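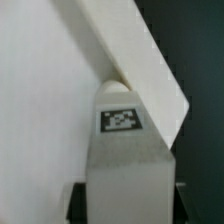

Stop Dropping Whole Seasons at Once

Watched all of Surard in one weekend back in August. Eight episodes. By the next week I could not have told you the sister's name. Great show, I think? That's my problem with it.

I've argued about this with Cheng-en Choi for years, and he always says the same thing: let people watch how they want. Fine. But how they want is three episodes deep with a phone in one hand, and the writing has started to bend around that. Characters explain the plot twice. Middle episodes sag. There's a cliffhanger every 40 minutes that gets undone in the first two minutes of the next one, so why bother.

Compare Nukmont. One episode a week, nine at night, and my group chat was unbearable the whole run. Shuk-fan Yeh had a theory about the ferry that ran to more than 2,000 words. Wrong, completly wrong, and I read all of it. I still remember that show scene by scene and I only saw it once.

Yes, weekly has its own sins. Mutex stretched a movie's worth of story over ten weeks and I quit at five. Split seasons are worse - four episodes, then a month of nothing, then four more, and by then you need a recap to follow the recap. If a show is thin, the calendar won't save it.

And I get the other side. Tsz-kin Huang works nights and says the weekly shows get spoiled for her before she's had breakfast. That's a real complaint. Mute the words, I guess. Not a great answer, I know.

But the streamers keep acting puzzled that good shows vanish. Kong had 158 speaking parts and a cast I'd watch read a parking ticket. Came out on a Friday-style dump, top of the menu, gone from it in ten days. No second season. People are finding it now, a year late, and asking me if theres more. There isn't.

Give me two episodes up front to get hooked, then one a week till it's done. No 50 minute finale cut in half. Start with the next season of Surard, please, I'd like to learn the sister's name.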